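Gripper won't pick up scissors reliably

Asked by Anastasia Koutsoukos in Home and Shared Workshop Builds

I'm building a desk-tidying arm in our shared workshop. It has a two-finger gripper and a camera looking down. The glue stick and the green block are easy. Scissors are the problem: out of 14 tries they slipped 11 times, mostly when I grab the blades.
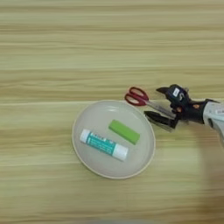
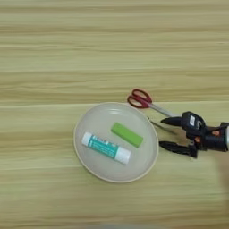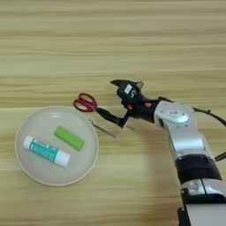
Scissors beside the plate each time. Only the last one shows them held.

2 answers

Barrett Mercado
Grab at the pivot, like your third picture. Thin blades lying flat give the fingers almost nothing to close on. Go lower than feels right, until the tips just touch the wood, then back off a hair. Close slowly — a fast close can push them away. Mine is set to 190 on the speed scale, but your controller may count differently. Keep the handles clear of the plate rim when you lift.

remon459
rubber tape on the fingers. worked for me in May, didn't change anything else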